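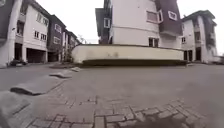

What do you do with a courtyard that is almost all grey paving? My answer, after one winter of looking at ours, is that you leave most of it alone and take good care of the edges.

I moved to Butasdale in April and the courtyard was the first thing I learned well, before the bus times and before the names of the neighbours. My flat is on the side of the tall block, so I cross it at least twice each day. In the beginning I thought it was an ugly place. I come from a town where every yard has a walnut tree or at least a bench with old men on it, and I wanted to see the same thing again.

Now I think differently. A big open floor is useful. On Wednesday evening there were 12 children on bicycles and scooters, going round and round until somebody's mother called from a balcony. You can't do this between flower beds.

The part I like best is the patch of brick pavers. It has its own pattern, a little like herringbone and a little like an ordinary wall lying down, and the border where it meets the smooth surface is not straight at all. Some of the blocks are chipped and some have gone down a bit. Viorica Vukčević, who has lived in Prothero House since it opened and is now 81, told me that the patch was made after a pipe was repaired, and that the men brought the bricks from another job at Bundusside. I can't check this, but I like to believe it.

My shopping trolley does not like the pavers. If I have potatoes inside, I go the long way, past the low concrete slabs on the left. The children call these slabs "the islands" and they have a game in which you must not stay on the paving longer than 8 seconds. I tried it once, late in the evening, and I lost.

Then there is the curved wall in the middle, painted in cream colour. It has some faint streaks and one small dark stain, and at our last residents' meeting we spoke about this stain for a very long time. One family wants the whole wall painted again with Pronaten, a masonry paint which their cousin has used on his garage. I voted against. The colour is gentle as it is, and in the late afternoon I find it almost warm.

What I would like is only something small for the edges. I have asked if we may put 6 pots close to the entrance of my block, with thyme and perhaps geraniums, things which don't complain when you forget them. The management has not replied yet. In the meantime I have the thyme on my kitchen windowsill, and it is growing more quickly than I expected - I had to move it to a bigger pot on Sunday, and now there is earth in the cutlery drawer.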